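From: Svenja Oltmanns
To: Pomstead Choir and Song list
Subject: Re: [pomstead-singers] Paper scores or tablets for the winter programme?

Hello all,

I am sorry for the slow answer, I wanted to try some things before I write. I quote only the part I am answering to.

> We are losing too many scores between rehearsals. Last season
> I printed the whole Kasten set again for the altos, and two
> people still came to the concert with pages missing. Could we
> agree on one system for everybody? Either all on tablets, or
> all in the same sort of folder. I do not mind which, but I do
> mind standing at the copier at half past six.

I understand this very well, because in my old choir I was the one at the copier. I would like to speak for paper, but paper with a few rules.

First about tablets. I sang one winter with a tablet and it was good at home. I could make the notes large and I could carry everything in one bag. In rehearsal it was less good. When the conductor says "go back to letter D, no, the other D", I am still looking and the others are already singing. Also my pencil marks went away when the conductor sent a corrected file and I opened the new one. Perhaps there is a way to keep them, but I did not find it. And in a dark church the face of each tablet singer is lit from below like in a ghost film. If someone reads better from a screen, for example because of the eyes, then of course they should use it and the rest of us should not complain.

Now paper. In my opinion the pages do not go missing because they are paper. They go missing because we get them loose, one piece each week, and we put them between other things. For the Mitora songs we had 8 separate sheets before half-term, some with one side printed and some with two, and nothing on them to say which came first.

So my proposal is this. The music team gives out each piece once, complete, with the name of the piece and the page number at the top of each page. Everyone keeps the pieces in programme order in a display book with clear pockets, back to back, so that a piece with two pages opens flat and you see both. No ring binders in the concert please. The rings make a noise when they open, and it is always in the quiet part.

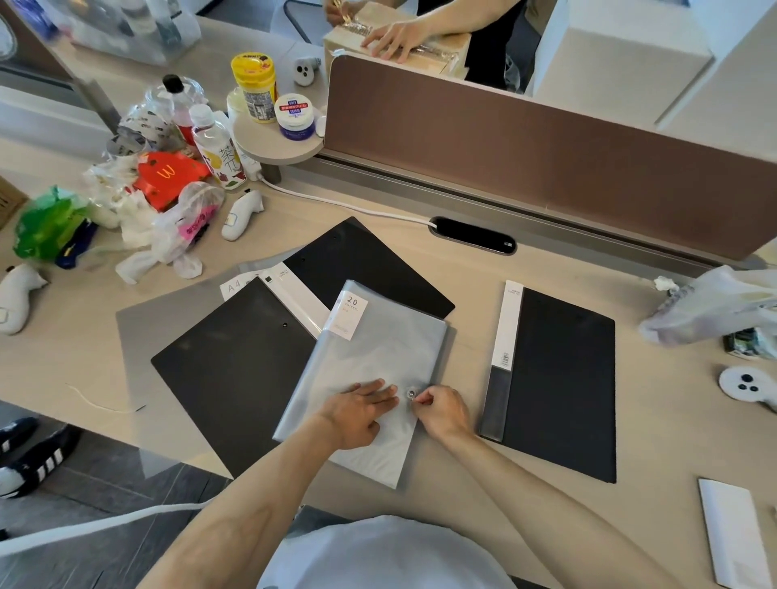

20 pockets, with a snap button at the side

Twenty pockets give us forty sides, and our programme in its present form would fit with room for the carol sheets at the back. A black cover is still better for the concert itself. In rehearsal I think any colour is fine. Please write your name on the inside, and your voice part, so that a book left on a chair can find its way home.

One disadvantage I must say: you cannot write on the page through the plastic. You have to pull it out, mark the breath, and put it back, and by then we are at the next verse. What I do is to take the page out for the whole of the piece and put it back in the break. Some people cut a strip from the front of the pocket, and then they can write directly, but the page slides out if you hold the book upside down. I have tried both and I stay with the first. Shiny plastic can also reflect the lamps. The matt kind is kinder to the eyes, so if you are buying a new one, look for this.

About the copying, there is also the question of what we are allowed to copy. For the Cosorura arrangement we bought 12 copies and we are now 11 on that piece, so it is in order and no one needs to print it again. If you lose yours, there is one spare, and after that we must buy. I would ask that these come back to the library box after the last concert with the pencil rubbed out. Soft pencil only — last year there was a score marked in green ink and it can never be green-free again.

For the new members who asked me about marking: please write less than you think. I put a tick for the breath, a pair of glasses where I must look up, and an arrow when my note comes from another part. In the second Kasten song, bar 5, the altos take their note from the tenors, and I would mark that one now. We were unsure there every time in October.

If the list agrees, I can make a contents page for everybody to put in the first pocket. I would need the final order from the music team. At the moment I have two different orders, and in one of them the Mitora songs come after the interval.

Could somebody also tell me if we stand or sit for the reading? It changes where I want the page turn.

With kind greetings,
Svenja
(second alto, left side)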